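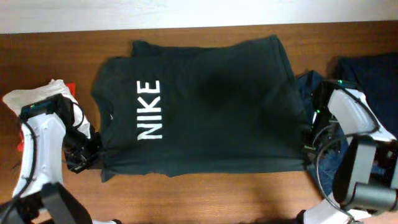
Aveiro, June 2018

Late. Should be asleep. Feet hurt, head full of accordion, writing this fast before I lose it.

So the choir trip is real. Nine days. Natália read the final list out at rehearsal tonight and I'm on it, second altos, next to Fernanda like always. I'd half decided they'd leave me off after the business with the Easter concert (came in a full bar early, alone, very loud, in a church). But no. Name on the list. Room with Fernanda, who snores, and who says I do.

Packing already, which is silly. We don't go for a while yet. But I get like this. Dark t-shirt out on the table, laid flat, the Nike one, that's the bus shirt. Decided. One thing decided. Most of the rest still in the closet or in the wash or at my sister's.

The money. 3000 from the raffle and the dinner together, and then Abílio stood up with his envelope and said the town was giving 4000 and everybody clapped and he went red. He looked like he'd been holding that in all week. I clapped till my hands stung. It covers the bus and most of the beds. We pay our own lunches. Fine. I'd have eaten bread and sardines on a wall the entire way.

Rehearsal itself – not good. I'll be plain in here since it's only me. The basses are flat in the Abreu piece and they know it and they think singing it louder will help. Natália stopped us over and over on the same page. Her face gets very calm when she's angry. She put down her pencil, picked it up, said "again from the pickup," in that voice. We did it again. Still flat. Gerd Kramer blamed the piano, which was tuned last week by a man who took the whole afternoon over it, so no.

Then the Romanian song. Lenuța came to coach us on the words. Lovely woman, tiny, huge scarf even in this heat. She made us say every line before singing it, just talking, like ordering at a counter. I never knew what I was singing before tonight! I'd thought it was a love song. It's about a girl waiting for her brother to bring the sheep down and the weather's turning and she can't see the path. The whole thing changed once I knew. I got a lump in my throat on the third verse and had to mouth it. Fernanda saw. Fernanda handed me a cough drop without looking at me.

There's a vowel in it I can't do. Somewhere between uh and ee, back of the mouth. Lenuța says don't push it, think of being punched lightly in the stomach. Been practicing while doing dishes. The dog leaves the room.

What else. Solos. I wasn't going to write about solos.

OK. I wanted the little one in the Sotetti. Four lines. I've wanted it since we got the music, I know it cold, I sing it in the car. And I didn't ask. Sat there. Natália said does anyone want to try the alto line and I looked at my shoes, and the new girl put her hand up and sang it straight off, very clean, no fuss, and that was that. She was good. Truthfully she was better than good, she has that floaty thing at the top that I've never had, not even at twenty. But I'd have liked to have opened my mouth. I'm not upset with her at all. I brought her the page markings after so she'd have the breaths where we always take them. She said thanks so much and hugged me. So now I like her, on top of everything.

Fernanda in the car: "You should have asked." Me: "I know." Fernanda: "You never ask." Me: "I know, Fernanda." Then nothing till the roundabout. Then she put the radio on and we both sang with some awful thing from the eighties, harmonies and all, windows down, and a man on a scooter gave us a thumbs up. Felt better.

Things to do tomorrow, writing it here so I have it somewhere:

call the dentist
black shoes to be heeled, the good pair
ask Abílio about the folders, mine has a broken ring and drops page 13 every single time
eggs, dog food, the big stamps
learn page 13 by heart in case of above

Dress rules are settled anyway. Long black skirt, blue scarf, no sparkly earrings. That last one was for someone in particular and we all know who and she was wearing them at the time. For the bus, whatever we like. Gerd asked if shorts were whatever we like and there was a pause.

The route came round on a sheet of paper. First night is Vullemus, which I can't find on my map, the old road map from the kitchen drawer. Abílio says it's hardly more than a church and a pump. Then two nights in Favine, where the festival is. Then the rest, smaller places, one concert in a school gym with who knows what echo. I've never been further than Lyon on a bus. Mother would've had plenty to say. She'd have packed me a whole chicken.

Thought about her quite a lot tonight. It was her who started me singing, if you can call it starting, she just never stopped so I had to join in or be drowned out. Laundry songs, mostly. She had one for hanging sheets and one for bringing them in and the bringing in one was faster on account of rain. I've lost half the words to the sheets one. My sister says she has them but she's got them wrong, she's mixing it up with the hymn. We had an actual arguement about it at Christmas. Two grown women shouting a lullaby tempo at each other over the cod.

I'm going to write down what I remember before it goes. Not tonight. But soon, in the back of this book. I could ask Lenuța how she keeps hers, she must have hundreds, she said her grandmother's village had a song for every week of Lent. Every week!

Tired now. Still hot up here, window open, somebody's TV going across the way. The Romanian one is stuck in my head and won't move. The bit where she calls out his name and the line just hangs there before the men come in. If the basses could only come in on the note. One time. I'd forgive them the whole spring.

Oh – and the October concert is back on. Forgot to put that. Natália slipped it in at the very end when people were stacking chairs, so half of them missed it, and there'll be a fuss. Same hall as last year, with the lights that buzz. She wants all new music for it. All of it! We can't sing what we've got. Gerd said so, out loud, and for once there was a bit of a murmur on his side. She said we'd have the summer. We won't have the summer. Everybody goes to the beach and comes back having forgotten how to count to four.

But I'll do it. I know I will. I say every year this is the last and then somebody hums an A and there I am with my folder.

Might ask her about a solo for that one. Putting it here in ink. Four lines, two lines, anything, I'm not fussy. I could go early next week when she's setting up and just say it while she's got her back to me. Easier that way. I'd like to sing something by myself once, properly, with people in the seats, before I'm too wobbly to hold it. My voice has gone a bit lower since the winter and theres a roughness in it that I don't mind. Fernanda says it sounds lived in. She also said that about my couch.

Need to find the blue scarf. Had it at the wedding, haven't seen it since. If it's in the coat with the ripped lining then fine, if not it's on a chair in a restaurant in Viseu and gone for good. Will look in the morning. Also the little travel iron, also the adapter, also whether the dog can go to my sister's for the full nine days or only the first part, she was vague on the phone, she had something on the stove.

Bed. Teeth first. Cough drops are in the green bag, remember to give Fernanda back the tin.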